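Rising to the Occasion: How Oven Humidity Changes a Bun
Student project report, Food Studies

Our group loves baking, so choosing a topic took no time at all! We wanted to know whether a tray of water in the oven gives a lighter bun. We baked 2 batches of the same dough, one with the tray and one without, in the Junum oven at school. 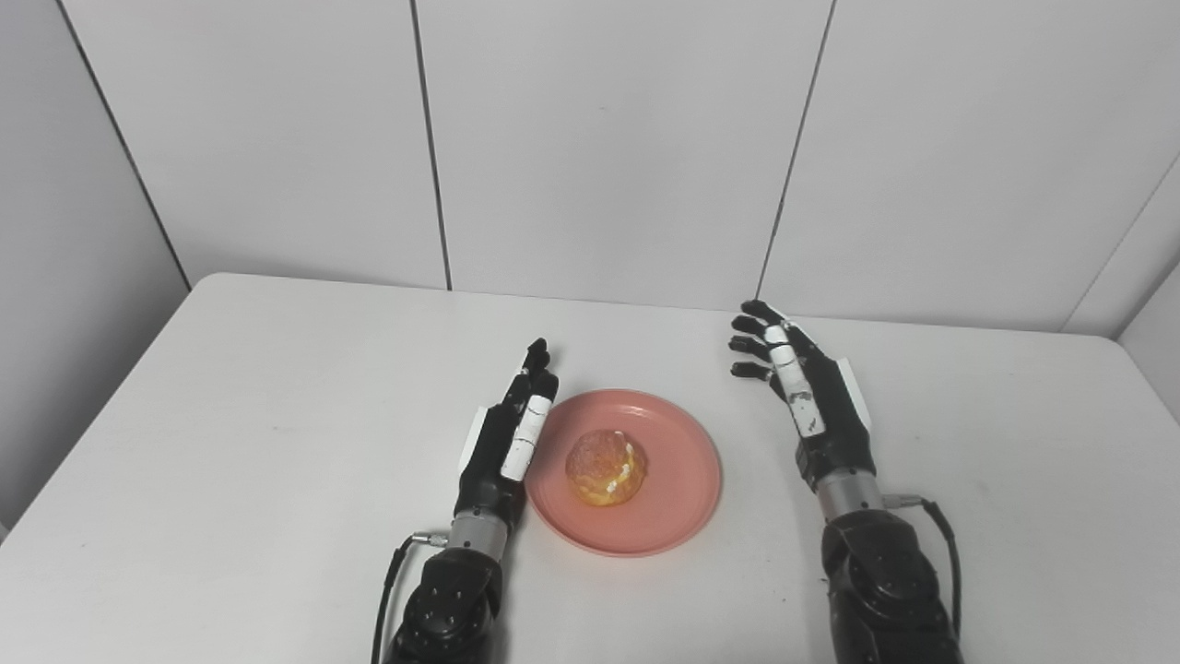
A golden-brown bun on a pink plate.

The flour was Leclerc white, 653 grams for each batch, and we used 280 millilitres of warm milk with a sachet of Mistuvine yeast. The kneading was the best part - the dough went from a sticky mess to something smooth and stretchy, and we all wanted a turn. 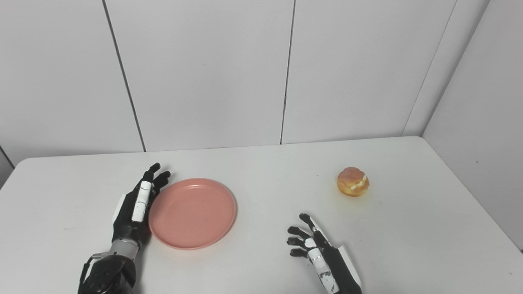 Each batch proved for the same time on the same shelf. On Friday we cut six buns from each one and measured their height with a ruler. The steamed buns were taller, with a thinner crust and a lovely soft crumb.

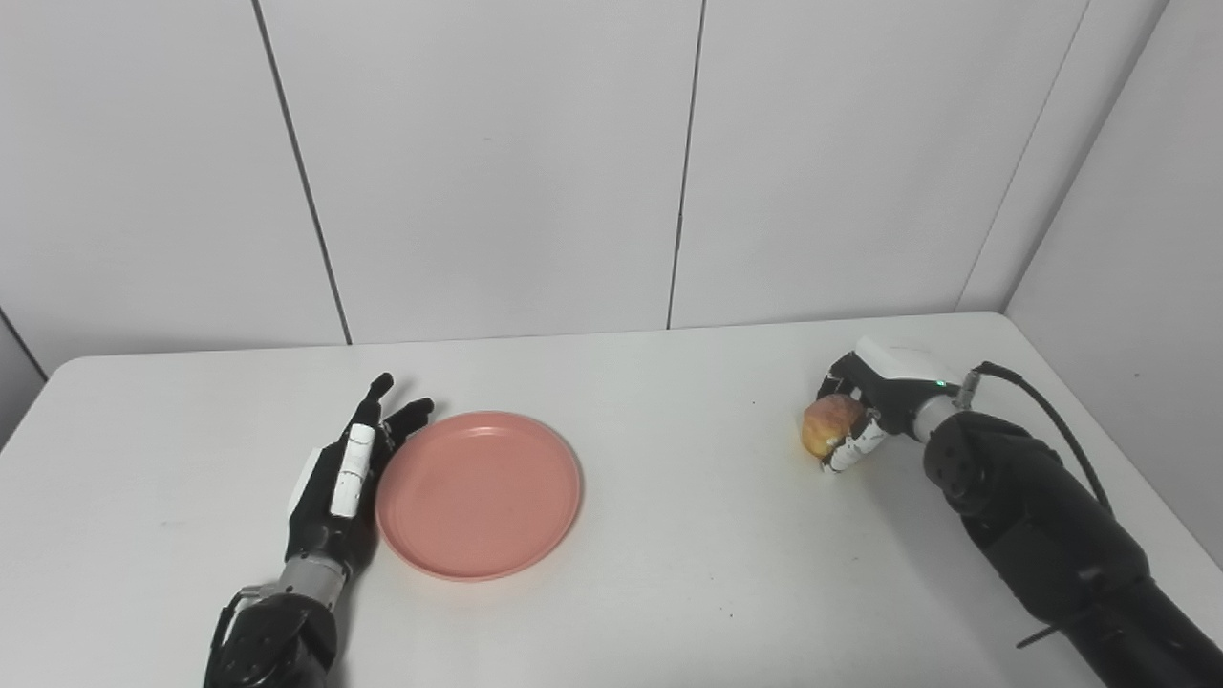 Flavour was harder to judge. Our tasters at Eltico Hall liked both, though the dry-oven buns got extra praise for their crunch (great with butter). 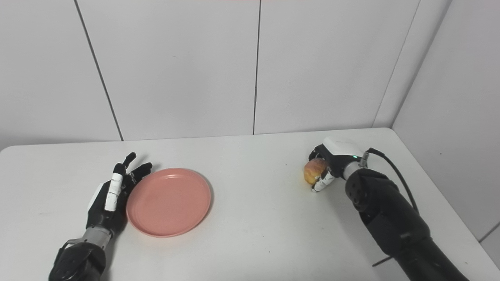

Why does steam help a bun rise?
It keeps the surface of the dough moist and stretchy early in the bake, so the bun can expand before the crust sets.

Next term we'd love to try the same test with rye flour.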